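Number of examples needed for a hand-over-strap task, and whether to vary the background

Posted in Collecting Examples by Oltmanns

Our group has begun collecting teleoperated examples for a five-fingered hand. The task is to take hold of a hanging strap and bring it down to the table. At present we hold 169 accepted episodes, all recorded at one station with the wrist camera as the main view. The policy trained on these episodes performs acceptably at that station and poorly when the station is moved even a short distance.

Two matters require guidance. First, is there a recommended number of episodes before the background is varied, or should variation begin at once? Second, our operators do not agree on whether an episode with a missed first grasp should be kept when the second attempt succeeds. The collection guide supplied with Dorance, our recording software, does not address this point.

3 replies

Ifeanyi Nwachukwu

It is advisable to vary the background from the start. A wrist camera sees a great deal of whatever stands behind the object, and a policy trained against one wall will often treat the wall as part of the task. In our own collection the first 900 episodes were recorded against a plain panel, and more than half of them had to be supplemented later.

We now change the backdrop after every 19 accepted episodes. Large printed sheets are sufficient for this purpose. The starting position of the arm and the height of the strap should be changed on a separate schedule, so that no backdrop becomes associated with a single starting pose.

With regard to missed grasps, we keep the episode if the operator corrects the error without releasing control, and we label it "recovered" in the notes field. Episodes in which the operator pauses for a long period are trimmed or rejected. Please ensure that all operators apply the same rule - a mixed set is difficult to repair afterwards, as the reason for each decision is seldom written down.

The view from our wrist camera, with one of the printed sheets behind the hand, is given for comparison.
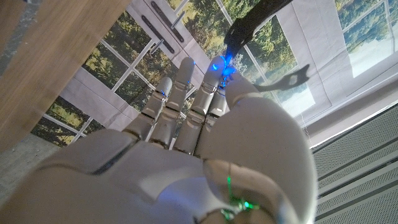
Elero Laboratory - Manipulation Data Group

Please note how much of the view is occupied by the backdrop and how much by the hand itself. The lights on the fingers and palm are also in view. If your hand has similar lights, their state should be recorded with each episode, or they should be set the same way throughout.

Dramier

Just collect more. We had 1,287 and it was fine.

Oltmanns

Thank you both. We shall adopt the backdrop schedule and the "recovered" label as of December. May I ask whether the existing 169 episodes should be discarded, or whether they may be kept as one background among several?

Ifeanyi Nwachukwu

They may be kept. We would suggest limiting their share of each training batch until the newer episodes outnumber them, and holding back one backdrop entirely for evaluation.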